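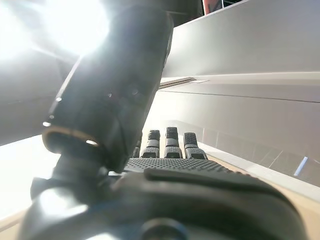

Robotic hand seen from behind, with the arm beside it

Drondwood Home Cooks > Eating Well > Lunches

Thread: Lower salt lunches that still taste like lunch??

saltshaker_retired
OK so I started reading labels this week and I can't stop. My go-to desk lunch for years has been the Joo noodle cup, the spicy sesame one, and I finally turned it around and looked. 893 mg of sodium. For one cup! I've been eating that AND crackers AND a pickle and then wondering why I'm so thirsty at three in the afternoon.

My doctor isn't worried, I'm not on any strict plan, she just said it would be good to bring it down a bit. I went to the Saturday class at the library with Yevdokiia Skoryk (the dietitian, she's great, go if you can) and she had each of us pick one meal to work on and leave the rest alone. I picked lunch. Now I need ideas! I have a microwave and a shared fridge at work, and I do not want a sad salad.

beanpot_marcy
Yes yes yes, welcome to label reading, you'll be in the soup aisle for forty minutes like the rest of us.

My standby is black beans and rice with a LOT of lime. I cook a bag of dried beans on Sunday with an onion, a bay leaf and some garlic, no salt in the pot, and freeze it in small tubs. Lunch is a tub of beans, whatever rice is around, lime juice, cilantro, a spoon of plain yogurt, hot pepper if you like it. The lime does so much. Squeeze it on at work, after the microwave, or it goes flat.

tomsdiner88
You can keep the noodles, you know. Buy plain dry ones and make your own cup. Jar, cooked noodles, shredded carrot, frozen peas, leftover chicken, spoonful of peanut butter, little grated ginger, splash of rice vinegar. Hot water from the kettle, wait, stir. I add half a teaspoon of regular soy sauce and it's still a whole different animal from the packet.

saltshaker_retired
tomsdiner88 the JAR. Oh I love this. Do the noodles get gummy if they sit in there all morning?

tomsdiner88
Little bit. Rinse them cold after cooking and toss with a few drops of oil. Rice noodles hold up better than wheat in my opinion but my wife says the opposite.

kwonkitchen
Another vote for jars! Sesame is your friend here too, toasted seeds crushed up in a mortar (or with the bottom of a mug), and a few drops of toasted sesame oil at the very end. Also scallions, way more than you think. When I cut down on soy sauce what I missed was the smell as much as the salt, and toasted things bring a lot of that back.

Dried mushrooms are the other one. Drop one or two in the jar, sliced thin, and the hot water does the work. The broth goes brown and savory and I could drink it straight.
— Na-rae Kwon

GusOnGanton
I'm going to be the grump. You don't have to cook everything from scratch to fix this. Half of us don't have a Sunday free to babysit beans. Canned beans, drained and rinsed under the tap, are fine. Canned with no salt added are better and they're right there on the shelf at Ganton Market, bottom row, same price last time I bought them.

beanpot_marcy
Babysit! They sit on the stove by themselves while I do laundry, Gus.

GusOnGanton
And my gas bill sits there with them.

beanpot_marcy
Fair, fair. Rinsed canned are good, I use them when the freezer runs out. They're softer though, and I think the dried ones taste of something before you put anything on them. That matters when you're taking salt away.

lunchbox_ell
Can I ask a basic question? Is everyone trying to hit a number at lunch or just going lower? I see people say they keep lunch under 900 and then others don't count at all and I can't tell if I'm doing it right.

saltshaker_retired
I'm only going lower. I asked in class and Yevdokiia said a number ought to come from your own doctor or dietitian, looking at your own whole day, and that a number from the internet isn't meant for you in particular. For me the label is more for comparing. Like standing there with two cans and picking the lower one.

tomsdiner88
Same. I counted for a month and it made me crabby. Now I compare two cans and move along.

GusOnGanton
I count and I like it. Takes me a minute a day, I have it in a notebook. Everybody's different. What I'd say is check the serving size, because that soup I used to buy listed half a can as a serving and I have never in my life eaten half a can of soup.

lunchbox_ell
Thank you all, that helps a lot! And ha, the serving size thing got me with Nitum crackers. I read the number, felt very pleased with myself, then saw how few crackers it was for.

saltshaker_retired
Oh no, I have Nitum crackers in my drawer. Going to look.

saltshaker_retired
I looked. Moving on to unsalted ones.

rosemary_on_the_sill
Don't toss them! Crush a few over a bowl of unsalted soup and they season the whole thing. That's my trick with anything salty — olives, feta, capers, bacon — put a little bit on TOP where your tongue gets it first. Salt stirred into the pot disappears and you go back for more.

My lunch this week, in case it's useful to anyone:

Roasted sweet potato, cold or warmed up
Chickpeas, no salt added, roasted on the same pan with cumin and smoked paprika
Big handful of arugula
Lemon and olive oil
One spoon of feta, crumbled, right on the top

I put the arugula in a separate bag and everything else goes in the microwave. So good! I've had it four days running and I'm still looking forward to it.

kwonkitchen
Smoked paprika is the one spice I'd tell anybody to get first. I put it in egg salad.

lunchbox_ell
In egg salad! With mayo?

kwonkitchen
Half mayo, half plain yogurt, lots of black pepper, chopped celery, smoked paprika, squirt of lemon. No salt at all and my husband didn't notice, and he notices everything. Put it in a lettuce leaf or on toast. Bread is saltier than people expect, by the way, so that's a good label to flip over too.

GusOnGanton
I noticed. I made it at lunchtime. It needs salt.

kwonkitchen
You made it already?? I'm so flattered! Did you put in the lemon?

GusOnGanton
I didn't have lemon.

kwonkitchen
GUS.

GusOnGanton
I'll get a lemon.

tomsdiner88
Something I'd add for the original poster, give it a few weeks. The first week I cut back everything tasted like wet cardboard and I was ready to quit. Then one day I had a regular can of chili at my brother's and it was so salty I drank two glasses of water with it. I'd eaten that same chili for years.

beanpot_marcy
Mine took longer than a few weeks to be honest with you. I cheated by going down in steps, half regular broth and half no-salt broth, then a little less of the regular each time. Easier than doing it all at once, at least for me.

rosemary_on_the_sill
I'd disagree a little on the steps, I did better going cold turkey with lunch and leaving dinner alone. If I had the regular broth in the house I'd use it. But I'm an all or nothing kind of person with potato chips too.

pickleperson
Nobody has addressed the pickle. I'm worried about the pickle.

saltshaker_retired
I'm worried about it too!

rosemary_on_the_sill
Quick vinegar cucumbers! Slice a cucumber thin, cover with half vinegar and half water, spoon of sugar, dill, peppercorns, a smashed garlic clove. Leave overnight in the fridge. They're crunchy and sour, and you can put in a tiny pinch of salt or leave it out. They won't keep like real pickles do, so make a small jar and eat it up that week. Red onion works the same way and turns the prettiest pink.

pickleperson
These are a salad. I respect them, but they are a salad. I'm keeping my Saturday dill and eating it slowly.

GusOnGanton
With pickleperson on this one.

saltshaker_retired
Update for everybody! I made the jar noodles for Monday through Thursday (with the mushrooms, oh my gosh, the mushrooms) and did the sweet potato and chickpea thing on Friday. The jars were excellent. I overdid the ginger in the first one and had to go find a glass of milk. Second one was just right, with carrot, peas and a chopped-up boiled egg. A coworker asked what smelled so good and now she's bringing a jar too.

The vinegar cucumbers are in my fridge right now. I agree they aren't pickles. I've eaten half the jar anyway, standing up.

One question left. Does anybody have a good no-salt chili powder? The one I have lists salt as an ingredient, which I would never have guessed.

beanpot_marcy
Ooh, mix your own! Ancho, cumin, oregano, garlic powder, bit of paprika. Go heavy on the ancho. I'll type up my amounts when I find the card, it's stuck in a cookbook somewhere.

tomsdiner88
Ganton has a plain one in the bulk bins, just chiles and cumin. Third bin from the door unless they've moved it again.

lunchbox_ell
Please do find the card Marcy, I want it too. And is the library class every Saturday? I'd come along.

saltshaker_retired
The next one is Sat 6 September, in the room behind the kids' section. There were 19 of us last time, so come a little early if you want a chair near the front. She's doing breakfasts!

GusOnGanton
Bought a lemon. Egg salad is better. Still adding a pinch.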